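Skip to content
Home News Business What's On Letters
Search the site Enter keyword Go

Munshi gets its wrists seen to

The two-armed machine that practises clearing tables at Merkidbridge's workshop in Veddale is back at its duties, after a spell in which it could find a mug perfectly well but held firm and differing opinions about where to put it down.

Munshi, as the cell is known to everyone who has to share a kettle with it, lost its bearings in November. Its left arm was fine. Its right arm had drifted 6 millimetres from where it believed itself to be, a small enough distance in most walks of life and a large one when the job is placing crockery on a plate.

Ultan Conneely, who looks after the cell, first blamed the gripper, then the cable, then the floor. The fault was in a wrist joint, where a worn locating pin had let the fitting creep round a little with every cycle. The replacement pin cost less than the sandwich he ate while waiting for it.

"I had the whole arm apart by then, so I greased everything," Mr Conneely said. "It seemed rude to stop."

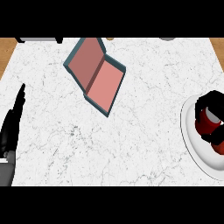

Setting the machine up again took longer than mending it, and most of that was done on a computer. Merkidbridge keeps a simulated copy of the cell, named Nita, in which every new setting is tried before the real arms are allowed near anything that chips. Nita's arms work across a white marble tabletop – rather grander than the workshop's own bench – and the exercise puts a red mug in the right gripper, over a white oval plate, with an open pink box standing well clear of both arms. Abla Chamoun, who wrote the checking routine, changes one offset at a time and runs the lot again.

Her rule is 200 runs for each change. The first set of corrected figures managed 46 acceptable placements before the right arm tried to put a mug down slightly below the surface of the plate, a thing Nita permits and pottery does not. The fourth set got through all 200, and was copied across to Munshi that afternoon.

The real arms have since completed 100 placements without a breakage. Mr Conneely now checks the pins each month with a feeler gauge and writes the reading on a card taped inside the control cabinet door. The card replaces an earlier system, which was his memory.

Ms Chamoun has asked for a second card, for the left arm. It is on order, along with more tape.

We use cookies to improve your visit. Accept all Manage settings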